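Himstead Household Machines Discussion Group
Minutes of the meeting held 11/11/25 in the upstairs room, Stindlow Library 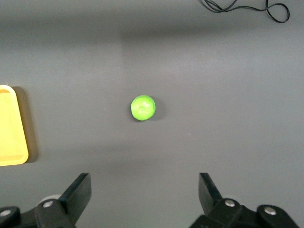

Present: Desta Tilahun (chair), Mihret Degefa (minutes), Cosmin Văduva, Bereket Birhane. Apologies: Getachew Assefa, whose dishwasher had flooded.

1. Minutes of the last meeting
Agreed, once "the arm declined the sock" had been changed to "the arm dropped the sock". Cosmin wished it noted that he preferred the first version.

2. Tidying up
Cosmin reported on putting small things away in a tray, the chore the group chose in January as the easy one to start with. He has now logged 200 attempts with the green ball and the yellow tray, and calls 58 of them good. Bereket asked what counted as good. Cosmin said in the tray, and staying in the tray. The chair asked how long his grandson takes over the same job. Cosmin said the boy is three and will not do it at all, so the comparison was hardly fair to either of them.

Mihret asked whether soft things were harder than hard ones. Cosmin thought so: grip too gently and they slip, too firmly and they come back a different shape. There was a long discussion of satsumas.

3. Shop floor
Bereket has been back to the Hailu shop to ask about the shelf-filling trial. The machine faces up tins well and overnight, and does not stop for a chat. It cannot manage crisps. Bags are still done by hand, as are eggs, bread and anything a customer has put back in the wrong place, which the manager says is most of the job. Bereket to ask whether we may visit.

4. The Curketti quote
Received for a laundry-folding unit: £2,538, delivery extra. It folds towels and shirts if somebody lays each one flat first. Desta observed that a towel laid flat is two movements away from being folded. Not pursued.

5. Can they do it yet?
The standing question was put to the vote as usual. One for "nearly" (Cosmin), two for "no" — and Mihret for "depends who is picking up afterwards". The answer remains no until the next meeting.

6. Any other business
The cups from last time are still in the sink. Bereket to wash them.

Getachew to bring the extension lead, if dry.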